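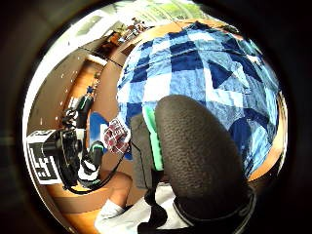 Squares and triangles in navy, mid blue, sky blue and white, with the wrinkles left in. Little red-and-white checked cloth over to the left.

We use cookies to remember your settings. Accept | Manage

Print this page | E-mail to a friend

THE BLUE QUILT
Posted January 4, 2023

So many of you asked after the blue quilt when I mentioned it in the last newsletter that I've given it a gallery page of its own (there'll be more on the page once I've got the close-ups of the corners sorted, I promise!). I'm calling it Travska, after the town my grandmother's people came from, and because every quilt in this house ends up with a name whether it wants one or not. Click on the picture if you want it bigger.

A few notes to go with it, in no special order.

The colours. I had a whole drawer of blues left over from other projects and for years I kept adding to it, a fat quarter here, an old shirt there, the good bits of a duvet cover that had gone through at the foot end. The navy came from Wei, the fabric shop on the corner near my old work, and it's the only thing I bought new. I spent $88 there in one go and carried the bag home feeling quite guilty. I've never regretted it though! Without a properly dark navy the whole thing would have gone to mush. If you're planning a scrappy blue quilt yourself, please buy your darkest dark first and build everything else around it. I did it the other way and had to unpick a good chunk.

The pattern. I wanted the triangles to look as if they were going round, so it's a pinwheel sort of arrangement with plain squares mixed in so your eye gets a rest. I didn't follow a printed pattern. I drew it on graph paper with pencil crayons, and the pencil crayons lied to me about which blue was the lighter one, so the plan and the quilt parted company fairly early on. Towards one end it gets paler, more white and light blue, and people tell me they like how that drifts. That would be the drawer running out.

The piecing. I'm slow. I started in May, with the windows open, thinking it would be done before the snow, and it was, but not that snow, the snow of the year after. Gervásio Amaral from our Tuesday-that-is-never-on-a-Tuesday sewing group lent me his old flatbed machine when mine started skipping stitches, and it's a lovely heavy thing that goes straight as a train. I gave it back with a fresh needle and a jar of plum jam. He asked if there was any more jam.

For the triangles I cut squares a bit too large, sewed on either side of the diagonal, cut them apart and trimmed them down after. It wastes a sliver of fabric on each one, but I get points that meet, mostly. There are a few that don't. I know where they are and I'm not telling. I pressed all my seams to the dark side, except one evening when I was watching the curling and pressed a whole stack to the light, and you can feel those ones if you run your hand across.

The wadding. Cotton, on the thin side. I like a quilt that slumps into folds and doesn't stand up by itself like a sheet of cardboard, and this one has got softer every year. I never smooth it flat for a photo. It looks like a catalogue when I do, and then I feel I have to tidy the rest of the room to match.

The quilting. Lai-ching Yeh did that part on her longarm, bless her, in a very plain all-over line. I'd been going on about feathers and swirls and she talked me out of it in the time it takes to drink a cup of tea. She was right, there's plenty happening in the fabric already. She's up in Brota now and still takes in tops if you don't mind a wait; drop me a line and I'll pass on her number.

The travelling. It's been to Vodska and back in the hatchback, 2955 kilometres by the odometer, mostly with the dog on it. It's been a picnic rug exactly once (never again, grass stains and blue are not friends) and it's been a tent for my nephews more times than I'd like. It has had 4 trips through the big machine at the laundromat. Cold wash, colour catcher, hang it over two lines so the weight is shared. I was terrified about the navy bleeding into the white and it never has, but I still put the colour catcher in.

The checked cloth. I can already hear someone asking! No, it isn't part of the quilt and no, there's no red in the backing. I've a soft spot for a red-and-white check and there's generally a bit of it lying about wherever I've been. I have been toying with a scrap of it for a label, though. The quilt's never had a proper label, just my initials inked in a corner, and they've nearly washed out. If any of you have a favourite pen for fabric that really lasts, I'm all ears.

What I'd change. The binding, probably. I did it on the machine in a rush and went round one corner in a way I'm not proud of. I've been meaning to take it off and do it again by hand, some winter, with something long on the radio. And I'd make it wider. Everybody makes them too narrow the first time, and then two people try to share it on a cold night and you find out about it at three in the morning.

Next on the bench is a green one, or greenish, I'm still at the drawer-emptying stage. If you've got any mossy greens you're never going to use, I'll happily swap you for blues (the leftovers, I mean, the quilt's staying put).

Print this page | E-mail to a friend

Contact | © Travska Quilts | Back to top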